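Indeo Sunday League: Frequently Asked Questions
Last updated 22 April 2022

How do I enter a team?
Fill in the entry form on the Fixtures and Forms page and send it with your squad list. New clubs start in Division 5 unless there is a gap higher up.

How many players can we register?
There is no upper limit on registrations. You may name five substitutes on the day and use any three of them.

When does the transfer window close?
At midnight on the last Sunday in November. After that a player can only move clubs if his or her old side has folded. Goalkeepers may be signed on an emergency basis at any time, subject to approval by the league secretary.

Can a player turn out for two clubs?
Not in this league. Players may be registered with a Saturday side as well, and many are.

What happens if our kit clashes with the home team's?
The away side changes. Bibs are accepted if no second strip is available, but they must be numbered.

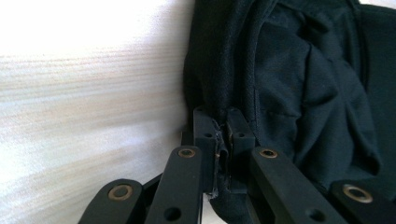 Goalkeepers must wear a colour different from both teams and from the referee. Plain black shirts are kept for match officials.

Where are matches played?
Most are at Gridell Park, which has three full-size grass pitches. Flondano Athletic and Panasiuk Rovers use their own grounds. Parking at Gridell Park is free before noon.

Who decides if a pitch is unfit?
The referee, or the ground staff if they inspect it first. Home clubs must tell their opponents by 8.30 am. Postponed games go to the next free Sunday.

How are teams on equal points separated?
By goal difference, then goals scored, then the results between the clubs. If a title or relegation place is still undecided, there is a play-off at a neutral ground.

How long is the ban for a red card?
One match for 2 yellow cards in the same game. Straight red cards are dealt with under the county's disciplinary rules.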